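The menders of Ait Brahim

When Bouchra Benjelloun moved into the old shop unit on Ait Brahim, the first thing she put in the window was a torn coat. It stayed there for three weeks with a card pinned to the collar: "I can fix this." By the end of the third week she had a rail of clothes waiting and no room to hang her own jacket.

Clothes repair was once a normal part of the high street. Most towns had someone who could turn a collar or put a new zip in a pair of trousers, and most homes had a tin of buttons. Then prices fell, and a new shirt could cost less than the work needed to save the old one. Many of the small shops closed when their owners retired.

Benjelloun learned from her aunt, who took in work from the neighbours. She later spent two years at Basitmont, a firm that makes school uniforms, where she sewed the same side seam all day. 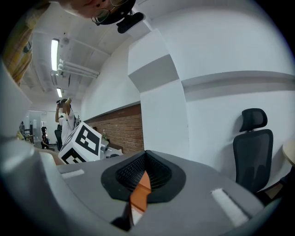 "It made me fast, but I never saw a finished blazer," she says. "With a repair you see the whole thing. You also see how the person lives. Keys wear out a pocket. A bag wears out a shoulder."

Her prices are written on a sheet by the door. A hem is the cheapest job and a coat lining the dearest. She turns some work away, mostly very thin knitwear that will not hold a stitch, and she tells people so before they have paid anything.

Othmane Ragab came to the trade from the other side. He sold outdoor clothing for Grorus and got tired of seeing good waterproofs sent back with one broken zip. He left in March and now runs Ukamine, a workshop that takes only jackets, tents and rucksacks. In its busiest week so far it took in 110 items.

"People are fond of an old jacket," Ragab says. "They have been up hills in it. They don't want a voucher for a new one."

Both of them say the hard part is finding staff. Sewing is taught in fewer schools, and a new starter needs months of practice before they can be left alone with a customer's coat. Ragab has begun an evening class for beginners, held once a fortnight. It starts with how to hold the cloth, how to cut and how to unpick a seam without making a hole.

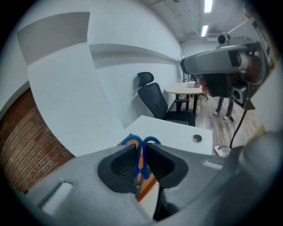
A pair of scissors with bright blue handles.

Benjelloun would like to see visible mending taught as well. Some of her younger customers now ask for a patch in a different colour, or a darn that shows. Older ones still want the repair hidden, and she is happy to do either.

The torn coat is still in the window. It has been mended down one side only, so that people can compare.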